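Print this page
E-mail this page

Closberg Test Kitchen, Station 8
Checklist for collection runs, metal bowl set
Inspection date: Aug 13, 2025
Result: passed with comments. Two items open.

This checklist covers the arm, the gripper, the wrist camera and the work surface at Station 8. It is filled in before the first run of a shift and again after any change to the tooling. Runs recorded while a Section 1 item is marked "No" are not to be uploaded. Items marked "Comment" may be worked around until the next inspection unless the comment says otherwise.

SECTION 1. STOPS AND GUARDING

1.1 Emergency stop at the operator's seat cuts power to the arm. Yes.
Tested with the arm moving at collection speed and again with it parked.

1.2 Second emergency stop, on the aisle side, cuts power to the arm. Yes.
The button is stiff. It works, but it needs a full push with the palm. Replacement requested from Kondora.

1.3 Floor tape marks the full reach of the arm. Comment.
Tape has lifted at the corner by the supply shelf. Re-tape before the next shift. The line itself is in the right place.

1.4 Arm holds position when the operator lets go of the controls. Yes.

1.5 Speed limit is set in the controller and locked. Yes.
The limit went back to the default after the last software update and was set again by hand. Check this item after every update.

SECTION 2. GRIPPER

2.1 Both fingers open and close fully with no catching. Yes.

2.2 Bracket between the fingers is tight. Yes.
Checked by hand with power off. Screws were marked with paint pen in December and the marks still line up.

2.3 Grip force is set for the object in use. Comment.
The thin bowls from Cullside bend a little at the rim under the force used for the heavier set. Use the low setting for all bowls until someone has tried each type. Write the setting in the run notes. Leaving it blank makes the run useless for comparing grips later.

2.4 No sharp edges or burrs on the fingers. Yes.

2.5 Cable has enough slack through the full wrist turn. Yes.
Turn the wrist both ways to the stop and watch the cable the whole time. Do not judge slack from the parked position.

SECTION 3. WRIST CAMERA AND IMAGE

3.1 Lens is clean. Yes.
Wipe with the dry cloth in the drawer. Paper towels scratch the cover.

3.2 Fingers show at the bottom of the view. Yes.

3.3 Exposure is fixed and not on automatic. Yes.
Polished bowls make automatic exposure hunt as the gripper gets closer, and the background changes brightness from one moment to the next. The fixed setting loses detail in the glare, which is accepted for this set.

3.4 Reflections are within what the collection plan allows. Comment.
The plan asks for shiny objects under ordinary ceiling light, so glare on its own is no reason to throw out a run. The learning system has to cope with rims it can only partly see. What we do throw out is any run where the operator could not find the rim and closed the fingers by guess.
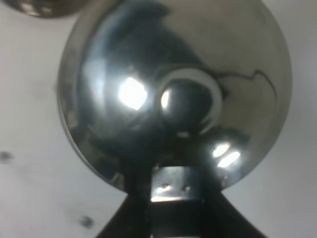 Item 3.4. Wrist camera view of a polished steel bowl above the gripper, with overhead light reflected in the metal.

The right side of the rim is harder to make out than the left against the pale surface. Operators should line up on the clearer edge where they have a choice. A darker mat would help, but changing the surface halfway through a set splits the data in two, so the request has been put down for the next set. Dark shapes reflected in the bowl should not be taken for objects inside it. Check by eye from the seat if in doubt.

SECTION 4. WORK SURFACE AND OBJECTS

4.1 Surface is flat and does not rock. Yes.

4.2 Surface is clean enough for the set. Comment.
There are dark smudges on the white surface toward the left. Clean between sets and never in the middle of one. If a mark will not come off, note it and leave it alone.

4.3 Bowls are free of dents and cracks. Yes.
Any bowl that is dropped comes out of use until both the rim and the base have been looked at.

4.4 Bowls are dry before the run. Yes.
Water changes both the grip and the picture. Dry by hand.

4.5 Other bowls near the target are recorded in the notes. Comment.
A second bowl within view is allowed and wanted, as long as it is listed. Several runs in the last batch had a neighbor bowl and no entry for it. Those runs are being relabeled.

SECTION 5. RECORDS

5.1 Run count agrees with the log. No.
Planned for this set: 400. Files on the drive: 395. The log shows the full 400. The missing files are thought to be runs that were stopped early and deleted without a line in the log. Do not delete stopped runs. Mark them "stopped" and keep them.

5.2 Failed grasps are kept and labeled. Yes.
The total target across all object sets is 3000 runs and includes failures. A slip is a good example of a slip.

5.3 Drive has space for the shift. Yes.

5.4 Operator initials on every run. Yes.

OPEN ITEMS

1.2 Stiff stop button. Waiting on part.
5.1 Run count. The Milošević desk holds the backup copy and will compare it with the log. No upload of this set until the two agree.

Next inspection is due at the change of object set, or sooner if the gripper is taken off.

Print this page
E-mail this page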